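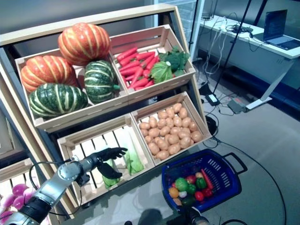
Pumpkins and carrots up top, potatoes below.

How I Store Vegetables Without a Root Cellar

I grew up in a house with a proper cellar, and then I moved to Riddale and got a closet under the stairs. So I had to learn this all over again! My neighbor Irén Dudás got me started, and most of what follows is her method with my mistakes taken out.

Start with the potatoes. Brush the dirt off but don't wash them, then spread them on newspaper somewhere dark for a week or two so the skins toughen up. After that they go in a crate with an old towel over the top. Mine sit on the closet floor, well away from the onions (they make each other spoil faster).

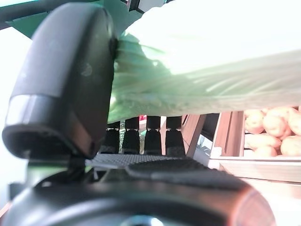

Page last changed: June 28, 2021

Cabbage wants to be cold and a bit damp. Leave the outer leaves on, wrap each head in a paper towel, slip it into a loose plastic bag and put it in the bottom drawer of the fridge. If the outside gets slimy, peel a layer and keep going. I've had napa last well over a month like that.

Carrots are easy once you twist the tops off. Greens pull water out of the root, and you end up with those sad bendy ones. I pack mine in a tub of damp sand, in layers, not touching.

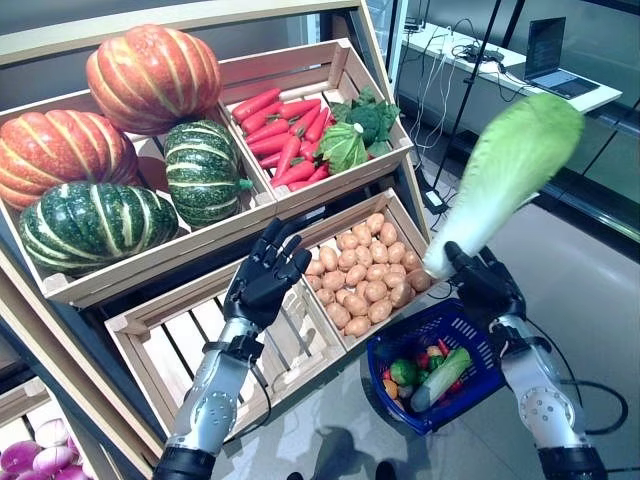
Then there's winter squash, which likes it warmer than you'd think. Leave a good piece of stem on when you cut it, and let it cure for ten days at 70 degrees or a little over. Mine go on top of the bookcase after that, on cardboard, and I turn them whenever I dust (so, not often). Check everything every couple of weeks and eat whatever has a soft spot first. Last year I skipped May completely and lost most of a crate of potatoes, and the closet smelled until I scrubbed it with baking soda.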